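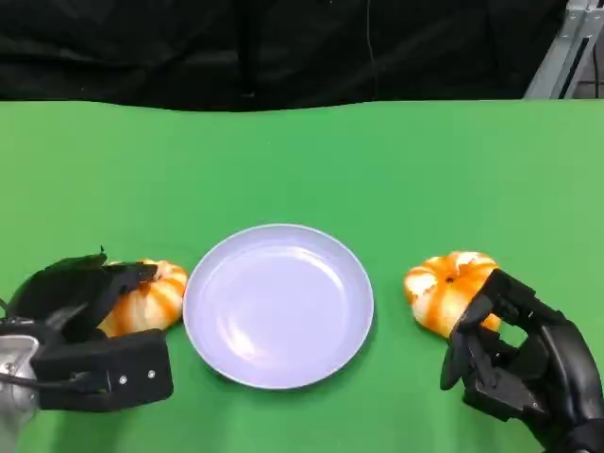
Call for Participants: Household Holiday Foods Documentation Program

The Zastano Center for Food Traditions invites residents of Pustgate and the neighboring towns to take part in a program recording the dishes that families prepare for holidays and feast days. Applications are open to individuals and to households, and no professional cooking experience is required.

Background

The Center keeps a public archive of recipes, recorded interviews and handwritten kitchen notes. Most of the material now held concerns winter baking. The present call is intended to widen the collection to harvest suppers, spring breads, fasting dishes, wedding sweets and the foods served at name days and memorial meals. Dishes brought to Pustgate from other countries are as welcome as those that have been made locally for generations. A dish need not be old, rare or difficult. It should be one that your household makes for a particular day or season and would miss if it were left out.

What participation involves

Each participating household will be asked to complete the following:

One recorded interview, held at the Center or at the participant's home, on the history of the dish and the occasion on which it is served.

One cooking session, during which a member of the program staff will take notes on ingredients, quantities, tools and timing. Participants cook as they normally would. Measurements that are usually made by hand or by eye will be weighed by staff before they go into the bowl or pot.

One review of the written recipe before it enters the archive. Participants may correct, add to or withdraw any part of the text at this stage.

Interviews may be given in any language. Please state on the application form whether an interpreter is needed.

Number of places and payment

There are 17 places available. Each household will receive a single payment of $1000 on completion of the review. Ingredients for the cooking session are reimbursed separately on presentation of receipts. Households that withdraw after the interview but before the cooking session will not receive the payment, but any ingredients already purchased will be reimbursed.

Eligibility

Applicants must be 18 years of age or older and must live in Pustgate, Sorow or Ticona for the duration of the program. Younger family members may take part in the cooking session when a parent or guardian is present. Employees of the Center and members of their households are not eligible. Previous participants may apply again with a different dish.

How to apply

Application forms are available at the front desk of the Center and at the public libraries in Sorow and Ticona. A complete application consists of the form, a short statement of no more than two pages describing the dish and the day on which it is eaten, and the name of one person outside the household who has tasted it. Please do not send food samples.

Applications must be received by 13th November. Late or incomplete applications will not be considered. Applicants will be notified in writing of the outcome. Cooking sessions will be scheduled to fit the holiday concerned where possible, and all sessions must be finished by the end of April.

Selection

Applications will be read by three members of the archive staff. Preference will be given to occasions that are not yet represented in the collection.

Use of material

Participants keep all rights to their family photographs and documents. Recipes and interview recordings will be available to visitors in the reading room. Names will be withheld on request.

Questions about this call should be addressed to Duván Villanueva, Program Coordinator, at the Center's front desk during opening hours.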